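Grasp pose drifts when the target is already in the tray
Forum: Planning and Control > Manipulation
Started by jorkurwood_rt

jorkurwood_rt
I have a pick and place task running in simulation with a single arm, two-finger gripper, one tray, two pieces of fruit. The planner is the stock sampling planner, the perception node segments from one overhead depth camera and hands me an oriented box per object. When fruit is lying on the bare tabletop everything is fine. When it is in the tray, the box for the object closest to the rim grows toward the rim and the grasp comes out rotated. Sometimes the planner then rejects it for collision and I get a timeout after 20 seconds.

Things I have tried:
- raising the plane removal threshold (makes the small fruit disappear)
- running the segmentation twice with different seeds
- lowering the collision padding

Nothing in the logs except "no valid IK for approach". Any pointers before I rewrite the segmentation?

tomasz_k
Which plane are you removing? If you only fit the table, the tray floor is still in the cloud and so is the sloping wall. Your clustering will happily join the fruit to the wall if the gap is smaller than the cluster tolerance. What is the tolerance set to?

jorkurwood_rt
Only the table. Tolerance is 2 cm. I assumed the tray would come out as its own cluster.

tomasz_k
It comes out as one cluster with the fruit in it. Drop the tolerance first, then see.

Sodska
Lowering the tolerance will help on clean sim depth and hurt you as soon as you add noise. I went through this last November. The fix that lasted was to stop treating the tray as something to be discovered. You know the mesh, you know the pose from the simulator, so subtract it. On real hardware put a marker on it or register the mesh once at startup.

tomasz_k
Subtracting a known mesh is fine if the tray never moves. In my setup it gets bumped. Then you subtract the wrong volume and cut a slice off the fruit. I would take a fat box over a sliced one any time.

Sodska
So register it again when it gets bumped. It takes less time than one failed plan.

jorkurwood_rt
The tray is static for now but later I want to slide it. Setting tolerance to 7 mm separated the fruit from the wall in most resets. The rotation is better. The timeouts are still there.

Fabian Imhof
The timeouts are probably a different problem. "No valid IK for approach" is printed before the collision check in the version most people run, so padding has nothing to do with it. Your approach vector is likely tilted with the box. If the long axis of the box is off, the pregrasp pose ends up somewhere the wrist can't go. Constrain the approach to vertical and only let yaw vary. For round fruit you lose nothing.

jorkurwood_rt
I did have it free. I will constrain it and report back. How many yaw samples do you use?

Fabian Imhof
6, spread over half a turn. The gripper is symmetric as far as the task cares, so the other half is redundant. Sort them by distance from the current wrist angle, otherwise you get the big wrist spin before every pick.

vimodport_user
Be careful with the symmetric assumption. In the Vimodport URDF I was given, the two pads had different collision boxes, and half the yaw candidates passed the check when they should have failed. Load the collision geometry and look at it instead of the visual mesh.

tomasz_k
Agree with that. I don't agree on vertical only. With a flared rim, a vertical approach near the wall is exactly where the outer finger touches. A small tilt away from the wall gets you in. I keep two tilt values in the list, after the vertical ones.

Fabian Imhof
Fine as a fallback. I would still want vertical tried first, so that a bad box can't send the whole search in a strange direction.

Sodska
Can you post your setup after the change? The workspace layout matters here and we are all guessing at it.

jorkurwood_rt
Vertical approach plus sorted yaw is in. Out of 20 resets there were 2 timeouts, both with the fruit pushed against the wall of the tray. Before the change it was more than half. Layout is below. The overhead depth camera is separate from this view. 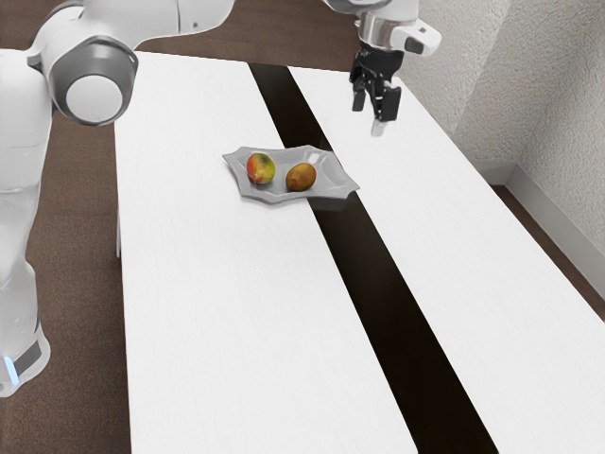 Rahel Reisinger
Check the ordering of your target selection too. If the node returns clusters in whatever order the clustering produced them, your target can switch between cycles, and the planner gets a new goal halfway through. I cache the target ID when the pregrasp is accepted and only release it after the gripper reports closed or the attempt is aborted.

jorkurwood_rt
It does return them unordered. I saw the goal jump once and put it down to the segmentation.

Rahel Reisinger
Then fix that before tuning anything else. Your two timeouts may not be what you think they are. Log the target ID with each planning request.

tomasz_k
Also compare the start time of the plan with the stamp of the cloud. In sim the clock can run ahead if rendering is slow, and you end up planning on an old cloud.

jorkurwood_rt
Cloud stamps were fine, always within one cycle. The target ID was not. In one of the two timeouts the ID switched after the pregrasp. With the ID cached that one plans normally from the same seed. The other one is still a timeout.

Fabian Imhof
Try tomasz's tilt on that seed.

jorkurwood_rt
Tilt solves it. The grasp is a bit shallow, but it holds through the lift.

Sodska
And when you start sliding the tray, you will be back here asking about mesh registration.

tomasz_k
Or he leaves the tolerance where it is and it keeps working.

baumgartner
I have the same problem with a bowl in place of a tray. Is the yaw sorting something you wrote, or is there an option for it in the planner? I can't find it in the parameter list.

jorkurwood_rt
Wrote it. It's a short function that sorts the grasp candidates before they go to the planner. I will put it in the snippets section tonight, with the target caching in the same file. For a bowl you will probably want more tilt values than I have.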